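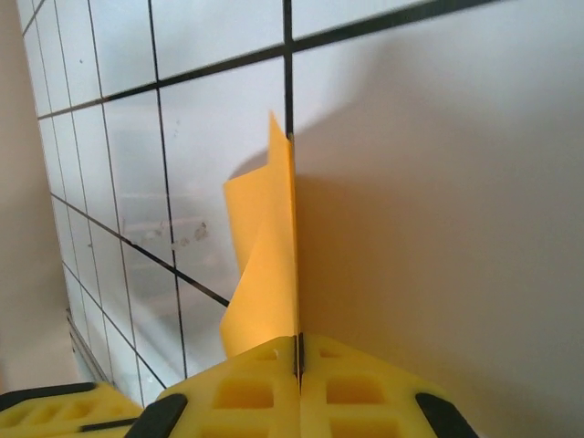
My streaming service raised its price again in December, and it told me so in an email with the subject line "Exciting changes to your plan." I have been an adult long enough to know that when a company says exciting, I should go find my wallet and hold it shut.

I don't object to paying more. Things cost more, eggs included, and eggs never sent me a letter about their journey. What I object to is the word "plan." I never had a plan. I had a Tuesday night in bed with a cold, eleven seasons of a detective show, and a button. The plan was theirs, and it has worked out beautifully.

After the email I sat down with a bank statement and a pencil, which I recommend to anyone who has been sleeping too well. I was paying for Tonow, which streams movies I have already seen. I was paying for Sovari, a meditation app I opened once, at an airport, and found upsetting. I was paying Dunstan for cloud storage, where I keep 2533 photographs, a good many of them of parking garage signs so that I could find the car. I was paying a monthly fee to Groser, who sold me a coffee maker and then, it seems, kept a share in it. The total over a year came to more than my first car, which admittedly was not much of a car, but it did go places.

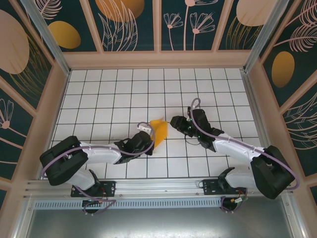 My neighbor Arvid Öberg takes the hard line. He owns his music on discs, his movies on other discs, and a shelf of road atlases that still show a bypass as "proposed." For years I thought of this as a condition. Then our internet went out on a Wednesday and stayed out until the weekend, and I spent three evenings on his couch watching a submarine movie with the director's commentary on. He was gracious about it, which made it worse.

The defenders of subscriptions will tell you that you can cancel anytime. Try it. I tried to leave Sovari and was asked for a reason, then offered half price, then shown a drawing of a sad pebble. There were 16 screens between me and the door. Joining had taken one thumb. If a restaurant ran its exit that way, the fire marshal would have something to say, and I think the law could say something here too. A simple rule would do it: leaving should take no more steps than coming in. I would also like a notice before each yearly renewal, in plain words, with the amount at the top where a person could trip over it.

I'm told this would hurt business. Perhaps. A business that depends on my forgetting it exists has already made its peace with hurting something, and at the moment that something is my checking account.

So far I have canceled four. I kept the storage, having tried to sort the photographs and given up somewhere in a garage on level three. The coffee maker still works without its membership, although a small orange light now blinks at me in the mornings. I put a piece of tape over it. Arvid lent me the tape and would like the roll back.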